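Dry Goods Storage in a Shared Kitchen: Moving from Bags to Jars

Project report, Household Management elective
Kelemen Community College, Grurville campus
Submitted Friday, November 13, 2020

1. Background

The topic for this project came out of a problem in my own kitchen. We buy sugar, salt and other fine dry goods in large sacks because the price per pound is lower. The sacks are too big for the cupboard, so they get divided into zip-top bags. The bags slide around, fall over, and end up at the back of the shelf under heavier things. Fine powder also gets into the zip track, and after that the seal does not close all the way.

The assignment asked us to choose one household routine, change it, and keep notes on the result for part of a semester. I chose to move the fine dry goods out of bags and into small jars that can stand on a shelf. The work was done in October.

2. Goals

I wanted answers to three questions:

Does a jar save shelf space compared to a bag holding the same thing?
What is the cleanest way to get powder from a bag into a jar?
Do the people who use the kitchen keep the system going after it is set up?

3. Materials

Small clear jars with lids, from the Clondik housewares store
Zip-top bags, already in the kitchen
A kitchen scale
A paper funnel and a plastic funnel
Masking tape and a marker
A notebook for recording spills and weights

The total cost of the jars was less than I had planned. I bought 15 and used 13 of them. The other two had lids that did not thread on straight, so I returned them.

4. Method

I tried three ways of filling the jars. In the first, I used a spoon. In the second, I used a funnel. In the third, I opened the bag, put the open edge with the zip strip over the mouth of the jar, and lifted the opposite corner so the powder would move down toward the opening. I did this with the jar standing on the counter and both hands on the bag.

Before each pour I wiped the counter. Our counter is black, which turned out to be useful because any spilled white powder shows up right away. After each pour I brushed whatever had landed on the counter onto a sheet of paper and weighed it. 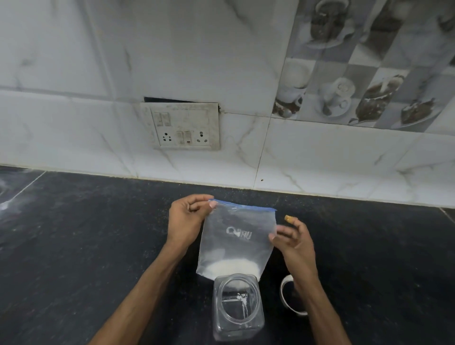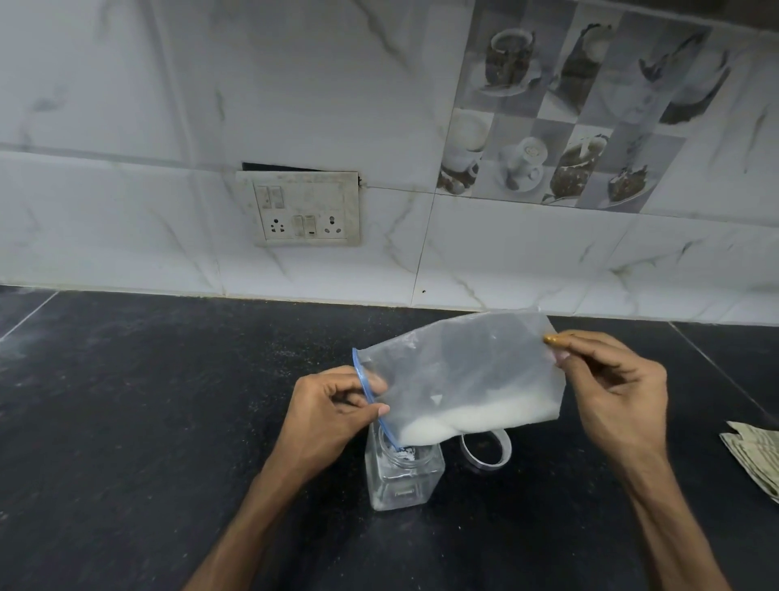
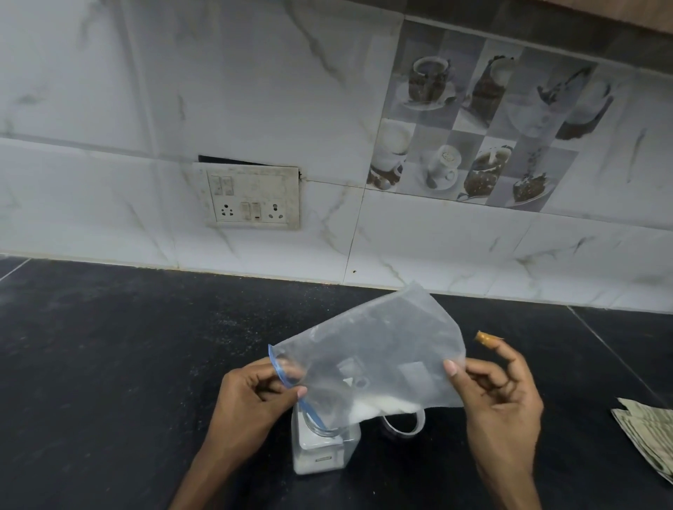

Bag and jar work at the black counter.

5. Results

5.1 Filling

The spoon was the slowest. It made very little mess, but a spoon does not reach the powder in the bottom corners of a bag, so I had to shake the rest out at the end anyway.

The plastic funnel worked for salt. With sugar it clogged when the powder came down too quickly, and I had to tap it to get it moving again. The paper funnel went soft after a few uses and I stopped using it.

Pouring straight from the bag was the fastest. The first few times I spilled more than with the funnel, mainly because I had opened the bag too wide. The spills got smaller once I started holding the open end partly closed with one hand - this makes a narrow spout out of the bag edge. It also helped to gather the powder toward one corner before tipping. A small amount always stayed on the inside of the plastic.

The largest single batch was 651 grams of sugar, divided among several jars. I stopped short of the rim each time, which left room for a spoon to go in later.

5.2 Shelf space

The jars have flat sides and stand against each other without much wasted space. Before the change, the bags took up one full shelf and part of another. After the change, everything in the project fit on one shelf, with room left at the right side for the coffee.

The gain was smaller than I expected for anything we keep a lot of. A full sack of sugar does not fit in small jars, so the sack still has to be stored somewhere. I put it in a bin on the floor of the closet and refill the jars from there.

5.3 Use over time

I checked the shelf at the end of each week. Most of the jars were closed and in place. The salt jar was left open twice. One jar was refilled with the wrong kind of sugar, and at that point I added tape labels to all of them - I should have done this on the first day, because salt and fine sugar look the same through clear plastic or glass.

6. Problems

The scale I used only reads in whole grams. Some of the spills were too small to register, so I wrote them down as zero.

I also did not use the same powder for every method. The spoon test was mostly sugar and the funnel test was mostly salt, so the comparison between them is not completely fair.

The instructor suggested the Groltemik storage checklist for judging pantry layouts. I used the parts on labels and lids and left out the part on temperature.

7. Cost

The budget limit for the project was 70 dollars, including the scale. The scale was the largest expense. Masking tape, the marker and the bags were already in the house and are not counted.

8. Next steps

I plan to keep the jars and add two larger ones for flour and rice. Flour will need a wider mouth, and I would like to repeat the pouring test with it using the same weight each time. The empty zip-top bags were shaken out, and the ones with clean zip tracks went back in the drawer for sandwiches.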